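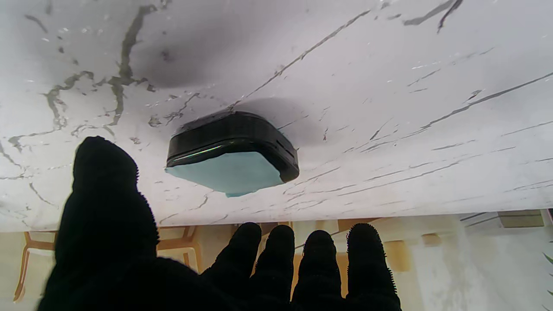
Two Hands, Small Objects, and a Binder Full of Rules: My Visit to the Kosside Open Day

Last updated: 21 June 2019

I had been meaning to get myself over to Kosside ever since a friend from my old packaging job mentioned that they let people in twice a year, and when the notice finally came around I signed up the same evening (and then fretted for weeks that I'd mixed up the time). For those who don't know it, Kosside is a workshop in Nanddale where two-handed robots are tried out on household and care tasks. My own interest is in the rules. I spent 17 years writing work instructions for people, and I wanted to see what good practice looks like when the one doing the work has motors in its wrists.

We were a group of 11, and we got coffee, a visitor badge and a safety talk, in that order. The talk was better than most I've sat through. Stay behind the yellow line while the arms have power. Don't hand anything to a robot, however much it seems to be asking. If you drop your phone over the line, it stays there until one of the staff stops the arms and gets it for you. They meant that last one, too, and a gentleman in our group went a good while without his phone!

What I liked most was the binder by the door. It's called the Bakora book, after the project it was first written for, and it has 231 numbered rules in it, some of them crossed out by hand with a note on why. I could have stood there all afternoon turning pages. Rule 2 says that a tool is chosen before the arms are switched on, and that a change of tool means a full stop and a fresh look at the table. Simple enough, but I have worked in places where that one rule would have saved a lot of grief.
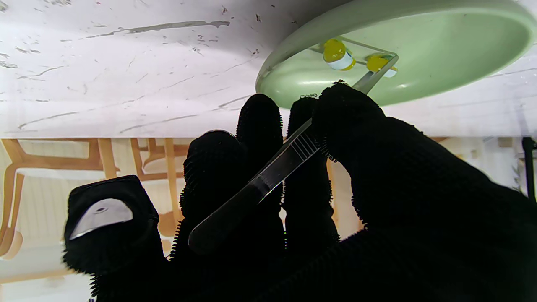 Small things and the hands that hold them

The middle part of the tour was given over to handling small items, and our guide spent a long time on gloves. A glove that sheds is a problem when the work is pills or food, so under the Bakora book each glove is looked over before a session and the table is wiped down after it. I asked whether anyone had written down how much fuzz is too much. They hadn't, and she was very frank about it. At the moment it comes down to the judgment of whoever is on shift, and they would like something firmer by February.

I was also glad to hear that they keep a record of near misses as well as real accidents. A bowl nudged toward the edge of the table goes in the log the same as one that lands on the floor. My old plant fought over that very question for years, and I may have gone on about it a little too long over the sandwiches.

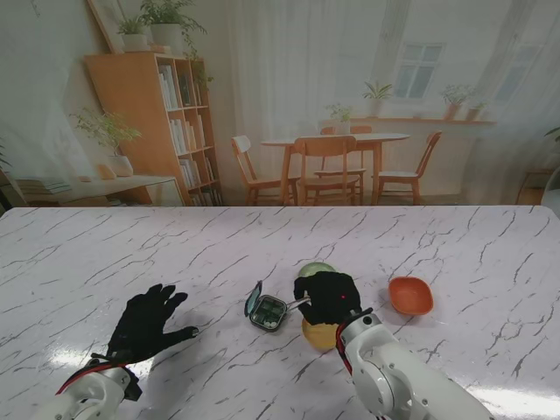 My own hobbyhorse, as regular readers will know, is labeling and dosing at home. I help fill a weekly pill box for a relative, and I do it at the kitchen table with the radio off and my glasses on. So I had plenty of questions about what a machine should be allowed to do in that line of work. The way I see it, the first rule ought to be that the lid stays open until a person has checked what's inside, and I was thinking of just that when I saw the organizer with its teal lid standing up and a couple of white pills together in a corner. Two pills side by side might be exactly right or might be a mistake, and you can't tell which without the prescription in front of you. The guide agreed with me that any home version would need a person to sign off on each fill.

From there we got talking about where such a sign-off should be kept. Araya, the firm that supplies some of the training material for the open days, prefers a paper sheet beside the table.

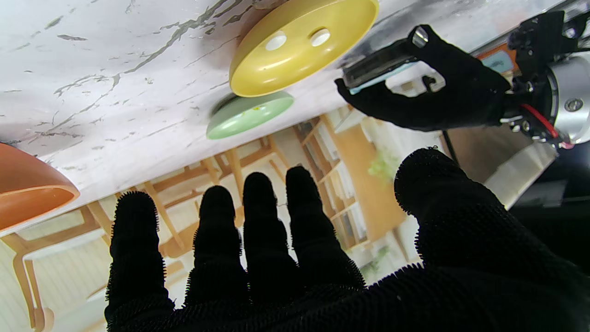

Kosside keeps its records on a screen and prints them at the end of the day. I lean toward paper myself, mostly out of habit, though I can see that a sheet is easily lost and that nobody wants to read my handwriting. They have agreed to try both ways side by side and compare the gaps.

If you'd like to go, wear flat shoes, bring a sweater, and leave time for the binder. Parking is behind the building and the sign is easy to miss coming from the Nanddale side. I've already put my name down for the next one.

14 shares | 3 comments

This site uses cookies to remember your settings. Accept | Learn more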